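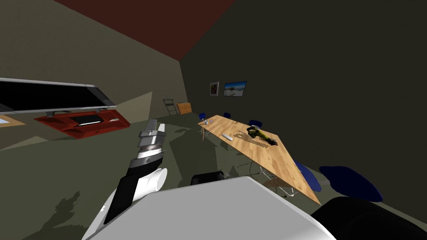
Grarlow puts its gripper setup routine out for everyone this March

We've been setting up the Kostiuk arm at Grarlow for a good while now, and I've finally got the routine written down in a form I'm happy to share. It goes out free on Monday under the name Drisia, and I'm pretty excited about it!

Drisia starts in simulation. I load our meeting room, long table, chairs, power drill on the tabletop and all, and bring the gripper up beside the table with open floor between the two. Then I check joint zero, fingertip offset and camera tilt, in that order. Get the tilt wrong and every reach lands short – I lost most of a week to that one.

After that it's over to the real arm in our Grernden shop. We run 20 slow open-and-close cycles, wipe the fingers, check the wrist bolts and run another 50 at 80 percent speed. The wrist gets fresh grease every 1000 hours (I keep the log taped inside the cabinet door, old habit).

The download has the room file, the checklist and my notes on swapping finger pads, which are a bit fiddly on the older wrist. You'll want a small hex key set and a free afternoon.

Shops that already run a Kostiuk arm can ask for a walkthrough at the Grernden front desk. Bring your offset numbers – it goes a lot faster that way.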